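The Long Way to Teach a Robot to Take a Computer Apart

By Saranya Nambiar

The building on Stotgate used to be a print shop, and the loading door still sticks in damp weather. Inside, past a row of shelving stacked with retired office computers, Arif Pramanik is starting his morning the way he starts most of them, by putting back together something he will soon take apart again.

Pramanik runs data collection for Radness, a company with 7 employees that wants robots to do the first stage of electronics recycling. At present that stage is done by hand nearly everywhere. A worker opens the case, pulls the drives and memory, sets aside anything that can be resold and sends the rest to the shredder. The job is repetitive and hard on the wrists, and the machines that arrive are rarely two of a kind.

That variety is why Radness does not program its robot in the usual sense. A fixed routine works when every part is in the same place to within a hair. Office computers come in with bent brackets, missing screws and cables tucked wherever the last technician left them. So the company is training a learning system, and a learning system needs examples.

"People ask to see the software first," Pramanik says. "I show them the shelves. The software is only going to know what we've shown it."

An example, in the Radness sense, is one complete attempt at one small task. An operator guides the arm through the motion while the computer records the camera views and the position of every joint. Then the operator stops, labels the attempt and resets the table. The target for this round is 1,250 usable examples. The team passed 1,000 at the start of the week.

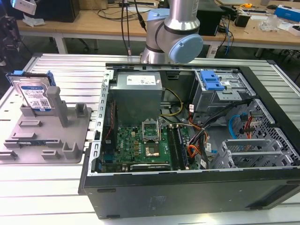
Memory is where Radness began, and it remains the task with the most recordings. A module is light, stiff and easy to grip once it is free, but getting it free means working in a narrow space between other parts. On the Dell tower now in use, the two dark modules are seated side by side to the right of the processor socket, with power wires looping along that side of the board. A separate module lies in a long slot in the gray fixture plate to the left of the tower, and a hard drive stands upright in another slot behind it. The plate gives parts a known place, so an operator can tell at a glance whether the table has been reset correctly.

Wires cause more trouble than anything else. They shift when touched and they hide the parts underneath. Early on, the operators pushed them neatly out of the way before each recording, and the trained system did well in the lab. Then in July the company tried it on a pallet of untouched machines from Kanagaratnam, a refurbisher across town. The arm hesitated over the first case and closed on a cable in the second.

"We had taught it that computers are tidy," Pramanik says. He threw out 200 of the neatest examples and started leaving the wiring as it came.

He also changed what counts as a good recording. Operators used to discard any attempt in which the grip slipped. Now, if they recover and finish the task, the attempt is kept, and the slip is marked. The system needs to see what to do after a mistake. Attempts in which a part is dropped outside the work area are stored in a separate folder, and the team has not agreed on what to do with them.

The work is slow. Operators trade places every hour, because tired people make jerky motions and the recordings show it. Between shifts they check the labels against the video. Saltel, the scrap dealer that supplies most of the towers, collects them again when their sockets and clips are too worn to give realistic resistance.

Pramanik expects to reach the target before the end of the year. After that he wants to move on to power supplies, which are heavier and held by screws, and which will probably need a different gripper. He has already begun setting aside cases for it on the bottom shelf, with strips of masking tape on the ones whose screws are stripped.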